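The living room table at Kiston has been a lost property office since July. Things get put down on the cloth on their way somewhere else, and then they retire there.

So I have bought a basket. It is light blue, full of little holes, and came from Sterkus with 2 others I had no plan for. The rule is simple — if it lives on the table and has no reason to, in it goes.

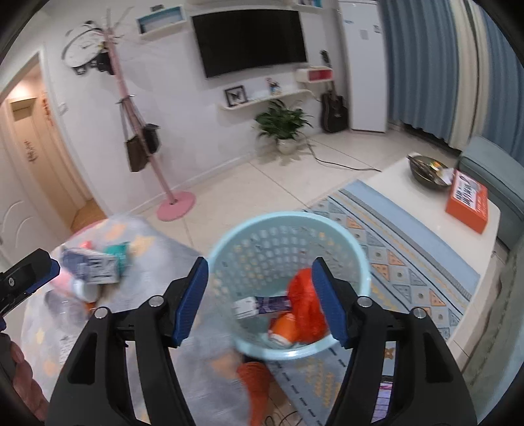

Where does it all go once the basket is full? Upstairs, one trip, and everything gets a drawer before I'm allowed tea.

I managed it at 7 in the evening, grumbling. The pink bottle has been granted a stay until I find the right shelf.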